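Storing power leads in a cardboard box without ending up with one enormous knot?

Tadeo Quezada
2023-06-13

I have inherited the lead cupboard at Lurketthorpe hall. It holds 11 boxes, and every one of them contains what I can only call a nest. Each time we need an extension for the tea urn, someone pulls on the nearest plug and the whole lot comes up like seaweed on an anchor. I have tried winding them round my elbow, which gives me a lovely neat coil that turns into a corkscrew the moment anyone uses it. I have tried cable ties, and then couldn't find the scissors. Is there a proper way to coil a lead and box it so it comes out again as a lead? I don't want to buy drums. The budget for this is whatever I find down the back of the stage.

PlugsAndPrayers77

Bin the lot and buy new ones. Or do what my dad did, which was to hang them on nails in the garage and shout at anyone who touched them. Worked until he retired and took the nails with him.

Brurka

The elbow is your trouble. Going round and round your arm puts a twist in with each turn, and the lead remembers it for years. Hold one end in your left hand, bring up a loop with your right and roll the lead a bit between finger and thumb so the loop lies flat. Make the next loop the other way, with the lead passing behind itself (stagehands call this over-under). It feels daft for the first five minutes. Start from the socket end so that the plug comes last, and if yours are already corkscrewed, lay them out full length on the floor for an evening first. And do look them over while they're out. Anything with a nick in the sheath or a loose plug shouldn't go back in the cupboard at all.

To hold the coil, forget cable ties and use a strip of old bicycle inner tube. Ours at Mornora have been going since a February clear-out and I have yet to need scissors.

Halfdan Ravn

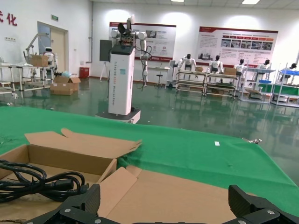 Brurka has the coiling right, so I'll stick to boxes, having sorted far too many of them. One lead to a box if you can bear it, or two at most with a bit of card between. Pick a box wider than the coil so you don't have to squash it in, and lay the lead flat in loops, like the black one in mine, with the plug end left lying beside the coil where you can get hold of it. A ragged flap does no harm, as you can see from the back one, but write what's inside on the side of the box as well as on the lid, or you'll be opening all 11 every time somebody wants tea.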